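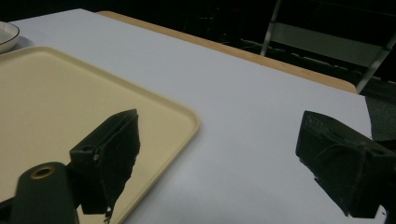 Slide 1: cream tray on a white table, wooden edging behind.

Speaker notes - Serving lunch at the Fummont day centre
October. Notes by the Telitard catering desk

Start with the old system. Lunch used to come out at noon in one go, and the last tables waited 20 minutes for a plate. Soup suffered most.

Say what we changed. We split the room into 9 tables in two sittings, the first at 11.45. The Pugh kitchen plates the mains and Desel sends the puddings chilled, so the hatch only handles one hot course at a time.

Pause for questions on staffing. We did not add anyone. One person moved from clearing to the hatch.

Figures: 661 lunches served in the month, 14 sent back. Most of those were portion size - people wanted less, and said so once there was a small plate on offer. Mention that the small plate costs the same to make up.

Diets. Soft meals go out first in each sitting. Name cards stay on the table until pudding. We tried coloured napkins and dropped them.

Next: breakfast club, same hatch, from 8.30. Still waiting on Desel for a price on porridge oats.

Hand round the sample menu before the tea break.

Contact the catering desk, Telitard | Copyright Telitard | Back to top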